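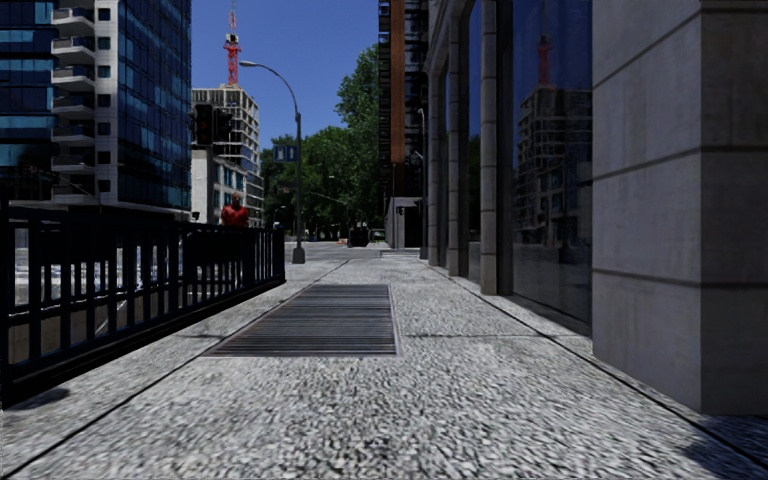 Vastville, the grate stretch

October, just gone six in the evening, and the Iltis is still up on its stand with the lid off. I said I'd write something down each day this week, so I can stop telling people "it was fine before we touched it" and be able to say when we touched it and what we did.

It came back from Keststead with the front camera bracket bent and the left rear wheel dragging. The note said "minor knock". I took the bracket off first. One of the two bolts had been put back at some point without its washer and had chewed a groove in the plate, so that's an old fault with a new one on top. Darcy Fortin straightened the plate in the vice and then, quite rightly, threw it in the scrap bin and fitted a new one. The new plate is meant to be identical. I put the old one against it and the holes don't line up by the width of a pencil line. Small, yes, but the camera looks a long way down a pavement and a small tilt at this end is a kerb in the wrong place at that end.

The wheel was easier. Hair and string round the axle, packed in behind the seal. Cut it out with a craft knife, wiped it down, fresh grease, spun it by hand. It still ticks once per turn. Darcy can't hear it. I can.

After lunch we put the computer from the Iltis on the bench and plugged it into the simulator, which is how Lachance want every repair checked now before the thing goes outdoors. You load the settings, drop the machine into Vastville and let it think it is out for a walk. I've said before what I think of this. Vastville has the sun out and not a cloud, and the paving is speckled all over in the same way, as if somebody had tipped out one bag of gravel and copied it for ever. If a robot can't find its way along that, I'd worry. If it can, I'm not sure what I've learned.

Still, the grate is a fair test and I'll give them that. It sits flush in the middle of the walkway, a bit to the left, and the old settings treated it as a hole. The Iltis would roll up, stop and sit there until somebody in the office noticed. There is plenty of paving either side. With the new bracket and the old tilt figure it stopped again, three goes out of three. I changed the tilt to match the new plate and it went round on the right. Then I put the old figure back to be sure, and it went round on the right again. So either the tilt had nothing to do with it or something else got loaded when I restarted. I don't like a fault that goes away when you look at it. Darcy wanted to call it done and I wrote "not explained" on the job sheet instead.

I also asked about the figure in the red shirt behind the railing. The Iltis had flagged a person near its path. He, or she, is on the far side of a row of black bars. I don't mind it being careful, but if it slows for everyone behind a fence it'll take all day to get to the end of the road. 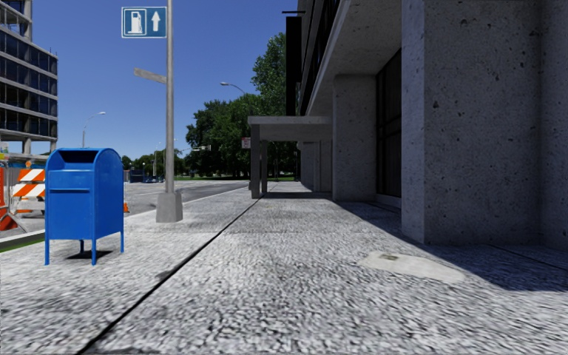

Filed under: Workshop / Iltis / Settings

Marlene Cormier rang from Lachance at four. She had been through our log and was pleased with it, which made me suspicious straight away. Her view is that the camera is now set up properly and the proof is the postbox run. The Iltis kept clear of the blue box, kept clear of the signpost with its square concrete foot, and carried on towards the canopy with nobody about to get in its way. I said the pavement there is wide enough for a milk float. She said that wasn't the point. The point, according to Marlene, is the shade. The building throws a shadow over the right-hand side with a soft edge to it, and the last version used to hug that edge as if it were a wall.

All right. I went back and ran it again with the exposure turned down and she's correct, it crosses from the bright part into the shaded part without a wobble. I noted that down as a pass. I also noted that it read the thin legs of the postbox as four separate posts on one run and as a single lump on the next, with the same settings and the same street. Marlene says either answer keeps it from bumping into the thing. True enough. I'd still like a machine that gets the same answer twice.

She told me the new settings have done 3000 runs at their end. I asked how many of those had a bent bracket, and she laughed, and then there was a bit of a silence. They don't put bent brackets in. They don't put string round the axle either, or a lens someone has wiped with a greasy sleeve. Every Iltis in Vastville left the factory this morning. That's my whole quarrel with it, really. The street may be as good as they say, but the robot they send down it isn't the one on my bench.

While she was on I got her to agree to a proper order for the check, so it's here where I can find it again:

Bracket on, both washers, bolts done up before the camera goes in.
Lens cleaned with the cloth from the sealed bag.
Tilt measured on the bench, figure written on the sheet and on the tape inside the lid.
Full power off between changes. A restart from the menu doesn't count.
Grate, postbox and phone runs, in that order, twice each.
Wheel turned by hand and listened to, by someone who will admit to hearing things.

The last one is mine and I don't expect it to survive.
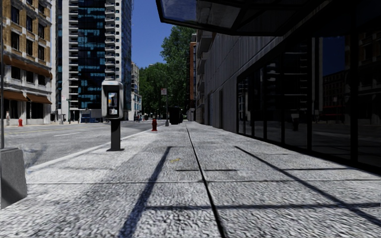 Darcy did the phone run with me just before we packed up, power fully off beforehand as agreed. The worry on that stretch is the glass. It comes right down to the pavement on one side, and there's a dim second payphone in it if you look, so a camera that believes what it sees could decide there is a payphone indoors and plan for it. The first time, the Iltis put a marker behind the glass and dropped it again within a second or so. The second time, no marker. It also took no notice of the dark lines lying across the slabs, and I had put money on those catching it out. Darcy is owed a tea.

So the sheet says: shadows pass, postbox pass, glass pass with a question, grate not explained. The battery showed 72 per cent at the end. It should have been higher after a day on the bench charger, so I've swapped the lead and put the old one in my drawer with a knot in it. If it's full in the morning I'll know. If it isn't I'll have the pack out and see whether the knock got as far as the rear connector.

Keststead want it back tomorrow. I've told them the day after. Marlene thinks I'm dragging my feet and she may have a case, but it's my name on the tape inside the lid. I want 20 minutes with it in our own yard first, with the drain cover and the wet leaves, and the bin lorry's oil stain that it has never liked.

Went back to turn the light off and gave the wheel one more spin. Still ticks.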